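Imprimir | Enviar por e-mail

A pilha de roupa também precisa de regras

Majdi Atallah
9 de agosto de 2019

Quem escreve normas para robôs pensa primeiro na velocidade do braço, na força da garra e no botão de emergência. Está certo. Mas quase todos os documentos que li este ano param aí, e deixam de fora o que fica em cima da mesa. 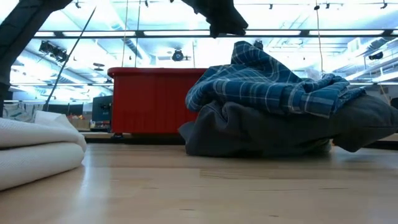 Na Dokance, onde trabalho desde fevereiro, o procedimento interno para manipulação de têxteis tinha 46 páginas. Só uma tratava das peças. Dizia que o operador devia preparar "roupa variada". Cada turno entendia isso à sua maneira, e no fim comparavam-se resultados que não tinham nada de comparável.

Uma camisa amarrotada por cima de uma peça grossa é um problema. A mesma camisa estendida é outro, muito mais fácil. Se a norma não distingue os dois casos, o fornecedor escolhe o que lhe convém. A Clavwood apresentou-nos um relatório com 627 ensaios e nem uma linha sobre o estado inicial do tecido. Devolvi-o.

Defendo cinco exigências mínimas: registar o tipo de cada peça, descrever como foi colocada, fixar a posição dos recipientes, anotar a iluminação e contar como falha qualquer ensaio em que uma pessoa tocou na roupa. A última é a que provoca mais discussão. Na Najjar aceitam um "pequeno ajuste" do operador sem penalização. Eu não aceito – um ajuste é trabalho humano e deve aparecer nas contas.

Dizem-me que isto atrasa tudo. Atrasa um pouco. Nos 185 ensaios que refizemos com a ficha nova, o preenchimento foi a parte mais aborrecida do dia, e houve queixas com razão sobre o formulário, que ainda está comprido demais. Corta-se o formulário. A obrigação de registar fica.

Também não é preciso esperar por uma norma internacional. Basta que quem compra escreva estas exigências no contrato e recuse relatórios que não as cumpram.

Imprimir | Enviar por e-mail

Artigos relacionados
Tolent revê manual de segurança para células partilhadas
Quem assina o relatório de ensaio?
Garras macias e inspeção periódica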